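Home | Gallery | Supplies | Workshops | Contact

Sorting the Crayons

November 28, 2020
By the Lilldale Craft Room
2 min read

The Lilldale craft room takes in used crayons from the schools in Humville and Losham. Over the last year we collected 2,000 of them, mostly in shoe boxes and freezer bags. They all need to be sorted by color before they go back out, and this page shows how the sorting bench is set up.

The rule is simple. Each bin gets one family of color, and close shades stay together. Purple and pink share a bin, for instance, and anything between green and blue goes with the teals until there are enough for a bin of their own. Reds are the slow ones. A dark red and a brownish orange look alike under some lights, and it helps to try them on a scrap of paper first.
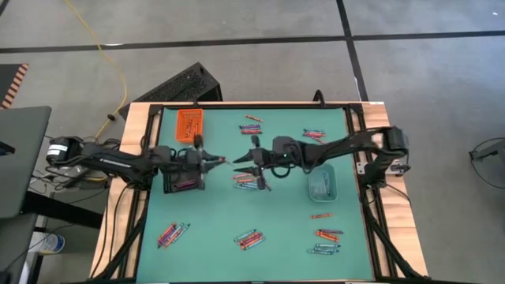 Small bins work better than large ones. We used to sort into deep tubs, and the crayons at the bottom snapped under the weight of the rest. A shallow layer is also easier to check, and one stray color shows up right away. The bins came from the Jafri store in Losham, which sells them in packs of 25 — more than we needed, but the extras now hold chalk and pencil stubs.

Broken pieces shorter than a thumb go in a separate jar for melting. We keep the paper wrappers on whole crayons when they are clean and peel them off when they are torn or sticky.

Once a color is done, the crayons are bundled with a rubber band and packed into pouches. The first 200 pouches are set aside for Humville and will go out in January. Losham gets the next batch.

Donations can be left at the side door in Lilldale. Please tape the boxes shut — loose lids come off in the car.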